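Week 4 handout: kits on the table, the Zutis teleop package
Last updated 28/11/2019

Okay, picking up where we ran out of time in October. I promised I'd write up what I think of the Zutis package before you all start begging the department to buy one, so these are my notes plus the bits I scribbled on the board.

Quick reminder of what is in it. Zutis is sold by Gisgate as a simulator plus a control layer for two-armed mobile robots. You get a set of furnished rooms, a robot model with two arms and two grippers, and a recorder that saves joint angles next to the head camera video. The hardware comes separately (and costs a lot more, so we are staying in the simulator this semester). Honkanen sells the competing one, and I'll get to that.

1. Setting up

The install is painless if your graphics card is recent. Mine took one evening, and most of that was the download. Pick the small room set first – the big one loads every texture at startup and you will think your laptop has died. The license file goes in the same folder as the program, not in the settings folder like the manual says. I lost an hour to that!

2. Looking through the robot's eyes

I love this part of the package and I also think it's where most of you will struggle. The head view is the only one you get by default. You drive both arms from it, and you have to work out where your own hands are compared with the furniture. When the head is rolled over, the walls and ceiling go diagonal and your sense of "up" goes with them. Try reaching for something small on top of a cabinet like that and you'll see what I mean. My advice is to level the head before you touch the arms, every single time, even when you're in a hurry.

Use the shadows, too. Zutis renders them nicely, and the arm's shadow on a wall is a decent clue to how close the gripper is. Look for the one under the left arm, and notice how the plant by the color chart throws a softer one. 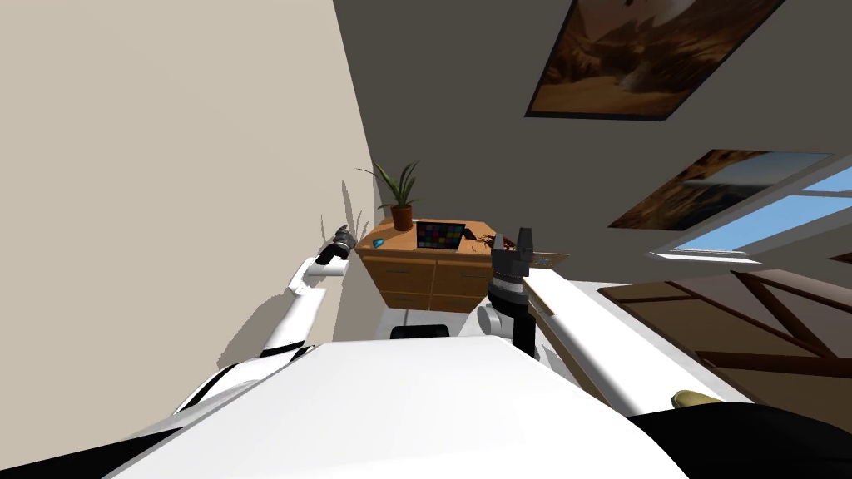 3. Grading the package

What I like: the rooms feel like rooms, with paintings and windows and clutter, so a vision model trained on them has something to chew on. The joint control is smooth. The recorder has never dropped a file on me, and I've made 194 recordings so far.

What I don't like: the grippers are stiff, the camera has no "reset to level" button, and the help pages read like they were written for people who already work at Gisgate. Support did answer me, but it took four days.

The Honkanen kit is easier to learn and has a proper side view. Its rooms are bare, though, and I found the contact physics mushy. If your project is about grasping, I'd still go with Zutis. If it's mostly driving around, save your money.

4. For next time

Bring a one-page plan for your Praren project (that's the shared tidy-up task, for those who missed the intro). Tell me which arm does what, and where you want the head pointing at each stage. Sketches are fine – mine are terrible.

Questions about this handout? Use the contact form on the course page.
© 2019 Course notes. Please ask before reposting.
Back to top
This site uses cookies to remember your settings. Accept | Learn more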